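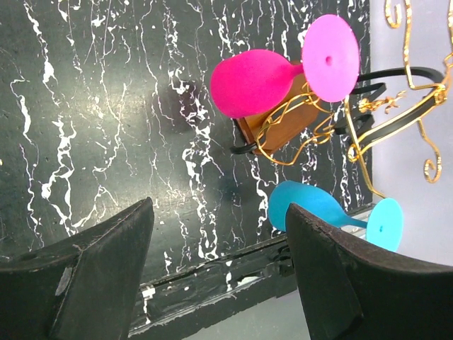 The pink wine glass, lying on its side on the black board with the white veins.

Gilbert's Parts Shelf: Sorting Out a Car Parts Inventory
Project report for Intro to Databases, fall term

What I set out to do

My uncle's shop is called Gilbert, after the street it's on, and it sells used and leftover parts for older pickups and a few station wagons. Door handles, window regulators, heater knobs, vent window latches, carburetor bits, that kind of thing. When I started in September the whole inventory lived in a spiral notebook and in my uncle's head. If you called up asking for a left side taillight lens, he'd put the phone down on the counter and go look for it. Sometimes the caller was still there when he got back!

So for my project I decided to build a small parts database that could answer one question: do we have it, and where is it? I wanted prices and customer orders too, but my instructor told me to cut that from the proposal, and I'm glad I listened.

The parts

I worked on one room only, the back room, which has five sets of shelves. By the end I'd entered 406 parts. That's a small slice of the shop (the yard isn't touched at all, and neither are the fenders hanging from the rafters) but it was enough to test on.

Every part got a paper tag with a short code. The first letter is the shelf set, then the shelf, then a running number. I tried a fancier code at first, one that had the make and the model year built into it, and gave up after an afternoon. A lot of these parts fit more than one truck, and a window crank that fits a whole run of years doesn't want to be filed under one of them. That turned out to be the main thing I learned about tables, so I'll come back to it.

The software

I used Karnico, the database program we have on the lab computers, and made the search page in Stirnila because I already knew it from last year. Getting the two to talk to each other took way longer than I'd planned. Karnico wanted dates in one order and Stirnila sent them in another, and for a while every part in the shop had been added in the wrong month. I fixed it on the Stirnila side, with a little function I'm not very proud of.

The first version had one big table with a column called "fits," and I just typed into it. "Pickup, most years." "Wagon, check bolt pattern." Fine for reading, useless for searching. Typing in a year got you nothing back even when the part was sitting right there on the shelf.

The second version has two main tables, one for parts and one for vehicles, with a linking table in between. Each row in the linking table says this part fits this vehicle, from this year to that year. It was a pain to fill in – I had to go back through all the tags – but now you can type in a truck and a year and get a list with shelf codes.

Testing it

I gave the search page to the counter for one shift and wrote down what people asked for. The page did well on anything with a plain name. It did badly on anything with two names. People say "wing window" and "vent window" and mean the same piece of glass, and my table only knew one of them. I added a column for other names and filled in the ones I'd heard at the counter, but there must be plenty more.

The other problem was condition. A chrome bezel with pitting is a different thing to a buyer from a clean one, and I only had a yes or no box for "good." I changed it to a scale of 1 to 5. My uncle thinks this is too many numbers and he only ever uses 2 and 5, so the scale probably needs work.

The Kakley boxes

Halfway through the term the shop bought out the stock of a place called Kakley that was closing down. Those boxes came with their own labels, handwritten, with part numbers from an old catalog. I added a column for the old number and entered one box as a trial. It worked okay, although some of the numbers had been written over with different numbers and I couldn't tell which one to believe. I put in the newer-looking one and left a note in the comments field.

What's left

The rest of the Kakley boxes, obviously. I'd also like a way to mark a part as sold from the counter, since right now I have to go in and delete the row myself, and I'm only there on weekends. And pictures of the parts would help a lot with the trim pieces – a foot of chrome strip is really hard to describe over the phone.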